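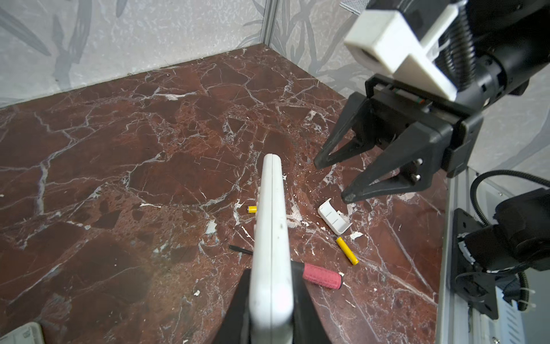
July. Today I visited the open day at Brivlow, in the workshop where Lanying Fan works. I came 30 minutes early because I was afraid to miss the bus. She let me in anyway and gave me tea. Their robot has two arms, and the left one is called Lü and the right one Ella. The job was changing batteries, a thing I do at home with bad words. I liked to see the two yellow batteries on the red-brown marble, with the screwdriver beside them, just as on my own kitchen table.

After tea we were 23 visitors, all standing behind a rope. Lanying spoke slowly, and I understood nearly everything. I wrote down one new word – "gripper". A boy near me asked why there were two remote controls, a white one and a red one. I did not hear the answer.
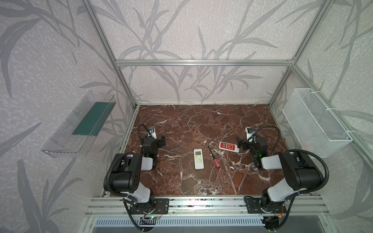
Evening

I am still thinking about the arms. My neighbour says such machines are cold, but I did not feel this. 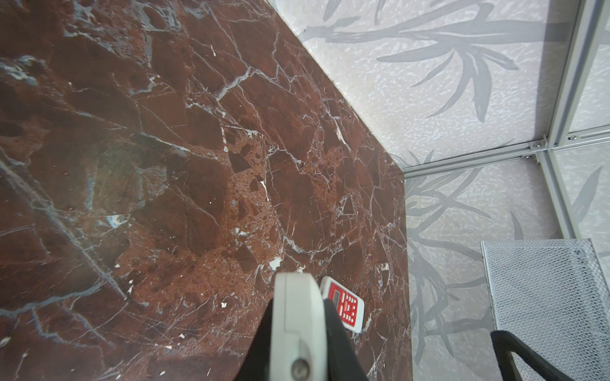 I felt more like watching an apprentice. Next time I will bring my sister and ask my own question.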